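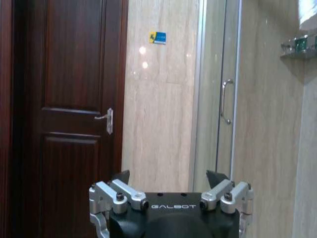 4. Equipment planning and budget

4.1 What the bathroom tasks ask of the hardware

Figure 1. View from the wrist camera in the bathroom, gripper open. Lever handle on the wooden door at left, curved pull on the glass shower door at right.

We started the buying plan from the handles and worked back to the arm. Two kinds matter for this section. The lever (Figure 1, left) has to be pushed down and held while the door moves. The curved pull on the shower door is fixed at both ends, so no turning, but the fingers have to get in behind it. Different loads, different pads. One gripper has to do both or the budget doesn't work.

Glossy tile and clear glass were the second problem. Light comes back off the wall as bright spots, two of them in Figure 1, and the glass shows the tile behind it. Cheap depth cameras struggle with this kind of surface. We had first put the money into a longer arm and left the camera line small. That was wrong and we moved it.

4.2 Quotes

Quotes were asked for from three suppliers, Derkmont, Fultmont and Snorradóttir. All prices were fixed on 2 June 2020 and not updated after, so freight may be off. Derkmont was cheapest on the arm but charged for every set of spare finger pads. Fultmont included pads, 6 sets, and a longer delivery time. Snorradóttir quoted camera and mount only. No supplier would quote for a damp room without a site visit, which we had not planed for and which came out of the travel line.

Vasylyna Harasym drew up the comparison sheet, and we kept her rule that a part with a delivery time over 60 days goes in the first order or gets dropped. It ruled out one force sensor we wanted. No replacement found at the price.

4.3 Split of the budget

Arm and gripper took 60 per cent. Cameras and lighting, 15 per cent, up from 7 in the first draft. The rest went to spares, mounting, software licences and a small reserve. The licences are for Rundora, our scheduling and logging package, paid by the year, and should really sit under running costs. We left them here so the totals match the grant form.

Spares need their own line. Pads wear on metal handles, and a worn pad on a smooth chrome pull is a slipped grasp. We budgeted one change of pads per seat of trials and one full spare gripper. Linkage screws and brackets are cheap, buy extra anyway.

4.4 Things we would plan differently

Order the camera first. Get the site visit in writing before the quote. Measure the handles at the real site, not from the catalogue; ours were measured in July, after the pads had been picked, and the shower pull needed a thiner pad than the one on order. Changing it cost a restocking fee but no delay.

Floor protection and cleaning were missed completly. Both were paid from the reserve. Labs with a similar setup should add a line for them, and check whether their insurer counts glass doors as fixtures or contents. Ours took two letters to answer.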